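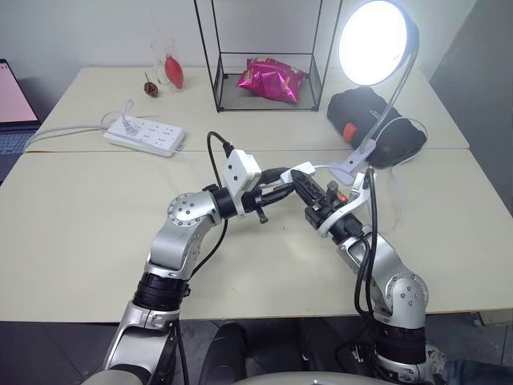
How do you run a film club night at home when the people in it live in different towns?

Pick one film that everybody can get on a service they already pay for, agree a start time, and press play together while a group chat stays open for afterwards. The rest is sorting out who can see what, and keeping the talk going once the credits have finished.

I have run a club like this since the winter before last. We began as four people who used to go to the pictures together and had moved apart. There are eleven of us now, and the method below is the one we have settled on. It will work for a club of three just as well.

What you need

A streaming subscription each, or access to one in the household. A group chat on whatever app your friends already use. A shared list that everyone can edit. A way to hear each other afterwards, which can be a phone call on speaker. You don't need a projector, a big television or a special watch-together service, though I say a bit about those further down.

Step 1: Find out who has what

Before anyone suggests a film, ask each person which services they can get. Put the answers in the shared list, one line per person. In our club everyone has at least one of two services, but only five have both, and two people live outside the UK. That last point matters more than you would think. The same service can carry a film in one country and not in the next, so a title that comes up at once for me may not be there for Ailbhe in Galway.

Ask people to search for the title on their own account before they vote for it. A listing website will be right most of the time, but films come and go at the end of the month and the websites lag behind.

Step 2: Choose how you will choose

Voting on every film is slow. We tried it for two months and spent more time arguing than watching. What works for us is a rota. Each member picks a film when their turn comes, and the others get one veto each per year. The veto is there for people who really can't sit through something, such as a film about a plane crash the week before they fly. In two years it has been used three times, twice by Kwame Kpodo and both times against musicals.

If your group does want to vote, keep the choice to three titles and close the vote two days ahead.

Whoever picks the film should post four things in the chat:

The title and the year, since there are often several films with the same name.
The running time.
The language, and whether there are English subtitles.
Anything people may want a warning about.

Step 3: Check the running time against the clock

A film of two and a quarter hours that starts at 8.30 ends at 10.45, and then you still want to talk. For a weeknight we set a limit of two hours, credits included. Longer films go to a weekend afternoon. My own pick of a three-hour family saga called Cluvidard went down very well at two in the afternoon and would have lost half the club at night.

Fix the start time in one time zone and write it out for anybody in another. When the clocks change, write it out again.

Step 4: Get everyone to the same version

Some films exist in more than one cut, and the two can sit side by side on the same service. Compare running times in the chat. If one person has 1 hour 52 and another has 2 hours 6, you are not about to watch the same film.

Check the audio too. Many services will start a foreign film in the dubbed version if that is what you watched last. The audio and subtitle menu is usually a speech bubble symbol near the bottom of the screen while the film is playing. Set the audio to the original language and turn on the plain English subtitles. The ones marked for the hard of hearing describe sounds as well, and some of our members prefer them for every film.

Step 5: Start together

Ten minutes before the start, everyone should have the film open and paused on the very first picture, past any adverts. If your plan has adverts, let them run before you pause. Some plans put more adverts in the middle, and those members will slip behind by a minute or two each time. There is no cure for this apart from a rule about the chat, which is in Step 6.

One person does the countdown. In our club it is whoever picked the film. They type 3, 2, 1, play, and everyone starts on the last word. You will be out by a second or so from one house to the next and it makes no difference at all.

If you would rather have it done for you, some services have their own watch-together feature. It keeps everyone in step and lets one person pause for the whole group. The drawback is that it normally needs every member to be on the same service, and often in the same country. We used one for Notum, our first ever film, and spent forty minutes getting the last person in. 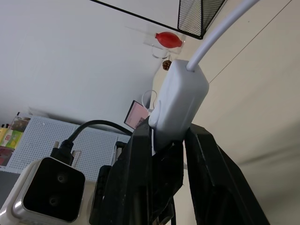

Step 6: Agree what the chat is for

People fall into two camps here. Some want to type all the way through and some want silence. Ask at the beginning and stick to what you agree. We have three settings and the picker says which one applies:

Open: say what you like, when you like. Good for bad films and old favourites.
Quiet: jokes and short reactions only, and nothing about the plot.
Closed: phones down until the credits.

In open and quiet chats, anyone who is watching with adverts should say so when they fall behind, and the rest should hold back for a minute after anything big happens. Thrillers are best closed. Adjoa Quartey had the ending of one given away by a single capital letter and an exclamation mark, and she still brings it up.

Step 7: Take a break if the film is long

For anything above two hours we stop once. The picker looks up a good place beforehand and gives it as a time on the counter, such as 1:04:30. Everyone pauses there, gets a drink and comes back for a new countdown. A break also puts the group back in step if anyone has drifted.

Step 8: Talk about it

Leave five minutes after the credits, then ring round. A call is better than typing for this part, and it needn't be video. We go round the group once so that each person says one thing before the general talk starts. It keeps the loud ones (me included) from settling the matter in the first minute.

If the talk is slow to start, these have worked for us:

Which scene would you watch again tomorrow?
Who was wrong for their part?
Where would you have ended it?
Did the trailer tell the truth?

We stop after 30 minutes on a weeknight. Anyone who wants to can stay on.

Step 9: Write it down

Add the film to the shared list with the date, who picked it and a mark out of ten from each person. Do the marks before you talk if you can. Edem Laryea keeps ours, and the lowest score so far belongs to a haunted lighthouse film called Junley, which got a one from everybody except the person who chose it.

The list is useful later on. You can see that you have had four crime films in a row, or nothing made before 1980, and the next picker can do something about it.

Common problems

The film has vanished from the service on the day. Have a reserve title. Each picker names one along with the main film, and it should be something that every member can get.

One person's picture keeps stopping. Tell them to drop the quality in the settings, and to turn off anything else in the house that is streaming. If it still won't play, they can watch the next day and add their thoughts to the chat. Downloading the film to a tablet the night before gets round it altogether, where the service allows downloads.

Somebody misses a session. Don't hold the film back for them. We leave the chat marked with a line saying SPOILERS BELOW and they catch up when they can. People who miss three in a row get a friendly message and are skipped on the rota until they are back.

The subtitles are out of time with the speech. Stop the film, go right out of the app and open it again. On some televisions you may need to switch the set off at the wall.

Two members fall out over a film. It does happen. Severino Pastor and I didn't agree about a single thing in Nartey, from the first shot to the music, and the call went on until gone midnight. We moved that one to a separate chat the next morning and let the others have their evening back.

How often to meet

Every two weeks suits us. Weekly was too much once people had children's bedtimes and shift work to fit round it, and monthly meant that a person who missed one went eight weeks without seeing anybody. We take August off and do a double bill in December, with a proper meal in the gap and the chat set to open throughout.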